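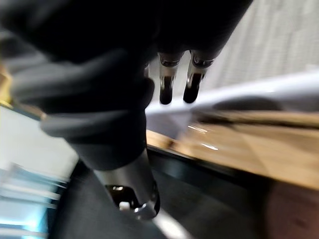
Why Does a Table Have an Edge?

Look at the table nearest you. You probably eat at it, draw on it or do homework on it. Most people only look at the top. The rim that runs along the side has work to do as well.

What is a table top made of?

Some table tops are solid wood. A tree is cut into boards, the boards are dried, and then they are glued together side by side. The lines you see in the wood are called the grain. They come from the way the tree grew.

Other table tops are made from very small pieces of wood pressed together with glue. This is called particleboard. A thin layer goes on top to make it smooth. Sometimes that layer is real wood, cut very thin. Then it is called veneer. Sometimes it is a printed sheet that only looks like wood.

How can you tell? Look at the side of the table. On solid wood, the lines on top often carry on over the side. On particleboard, the side is usually covered with a strip, and the lines stop there.

What is the strip for?

The strip is called edge banding. It can be wood, plastic or metal. It can match the top or be a different color, such as black.

The strip keeps water out. If you spill juice and it runs into bare particleboard, the small pieces soak it up and swell. The board gets thicker in that spot and does not go flat again.

The strip also takes the bumps. Chairs get pushed into tables many times a day. At Catgate School, Ritu Srivastava looks after the furniture for more than 300 children. She says the edges wear out long before the tops do.

A dark edge can help people see where the table ends. This is useful for someone who does not see well and wants to put down a cup.

Why does paper slide on a table?

Put a sheet of paper on a smooth table and push it with one finger. It moves easily. Now put a heavy book on the paper and push again. It is much harder to move.

The force that slows things down when they rub together is called friction. The book presses the paper and the table together, and that makes more friction. A rough table has more friction than a smooth one, but it is not good for writing. Your pencil will follow every bump.

Try it yourself

You need a sheet of paper, a smooth table and 3 books of the same size.

1. Lay the paper flat on the table, with one side close to the edge.
2. Push it gently with one finger.
3. Put one book on the paper and push again.
4. Add the second book, then the third. Push each time.
5. Write down what you felt.

Now do it again with a tablecloth under the paper. Did anything change?

Words to know

Grain: the lines in wood.
Veneer: a very thin sheet of real wood.
Edge banding: the strip that covers the side of a table top.
Friction: the force that slows things down when they rub together.

Written by Els Lambrechts. Checked by Girish Sisodia.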